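Ticket 137 – label printer drops off network, Zevemthorpe stockroom
Raised by: Ada Caputo
Priority: was high, now normal
Opened: 6/11/20

Problem as reported
Label printer in the stockroom goes offline after lunch most days. Shows as ready on its own little screen, but Cirkosum says "printer not found" and jobs pile up. Switching it off and on brings it back, then all the queued labels come out at once. Yesterday we got the same shelf label over and over till the roll ran out. Can't keep doing this, deliveries are booked in all next week.

Tried so far by Ada
- off and on again, works till the next day
- new network cable, no change
- different socket on the wall, no change
- printed from the office PC instead, same error
- reinstalled the driver from the Fogh disc, took ages, no change

Reply – support
Thanks Ada. Can you print the settings page (hold the feed button till the light blinks, let go) and tell us what address it gives when it's working and again when it's not? Also did anything change in September, thats when the first of these shows in the log.

Reply – Ada
Working: ends in 52. Not working: ends in 61. So it moves. Cirkosum still has 52 typed in, I checked under Devices.
September – yes, Nadach came and swapped the router. Didn't think of that, sorry. The old one had a list of fixed addresses on it and I don't know if they copied that over.

Reply – support
They didn't, by the sound of it. The new router is handing the printer whatever's free each time its lease is up. Two ways round it:
1. Reserve the address on the router. Nadach would have to do this as they hold the login.
2. Set the address by hand on the printer. You can do this now. Menu, Network, Manual, put in 52 at the end, leave the rest as it is, save, restart.
Do 2 today and ask Nadach for 1 when they can, otherwise something else might grab the same number.

Reply – Ada
Done 2. Had to do it twice, first time I backed out without saving. Test label printed fine from both PCs. Cleared the old queue before turning it back on, so no flood this time.
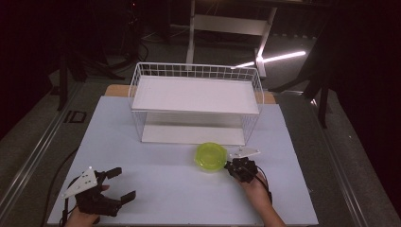

Still need to sort the label size though. Since the driver reinstall everything prints a few mm too low and the barcode runs off the bottom. Scanner won't read it. Is that the driver or Cirkosum?

Reply – support
Driver. It's gone back to the default roll. Printer preferences, Stock, pick your size, then run Calibrate from the same page with a roll loaded. It will feed 2 blank labels, that's normal. Do it on the office PC aswell, the setting doesn't carry across.

Reply – Ada
Barcodes scan now. Emailed Nadach about the reservation, no answer yet. Leave this open please till they've done it.

Status: waiting on third party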